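**Jewelry sorting** is the household practice of emptying a jewelry box or drawer, separating the pieces by type, and returning them to storage in a fixed order. It is distinct from jewelry cleaning, although the two are often done together.

## Surface

Sorting is usually done on a soft, wide surface. A made bed is common. Fabric keeps small pieces from rolling and does not scratch polished metal, but folds can hide stud earrings and loose earring backs. The Bandcombe household manual recommends a plain cloth in one color. Printed bedding is widely used all the same.

## Grouping

Pieces are grouped by form before material. The usual classes are bangles, bracelets, necklaces, rings, earrings, and brooches. Rigid bangles are set down first, as they take up the most room. Chains are laid out at full length, with the clasp closed, to prevent knots. Earrings are matched in pairs, and single earrings are kept in a separate dish until the mate is found.
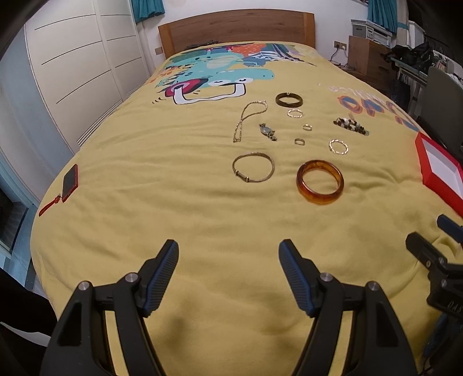
*Page last changed in May, 7:35 p.m., by Siiri Turunen*

Mixed collections laid out on a duvet commonly include both metal and non-metal pieces, such as a thin gold bangle next to a translucent amber-colored one, or a beaded bracelet near a twisted gold hoop earring. An open box with a pale interior, placed at the side of the bed, serves as the destination for sorted pieces.

## Storage

Rings and small hoops are stored in slots or padded rolls. Brooches are stored with the pin closed and the face up. Beaded bracelets lie flat, as hanging stretches the cord. Bangles may be stacked, with a layer of cloth between metal and resin.

In the Voyle system, described by Etornam Laryea, each compartment holds one class only and the necklace compartment is filled last. Lech Walczak's later version reverses this order for boxes without a lid tray. Both versions are used in Stoltham, where household inventories list jewelry by compartment.

## See also

- Jewelry box
- Bangle
- Brooch
- Household inventory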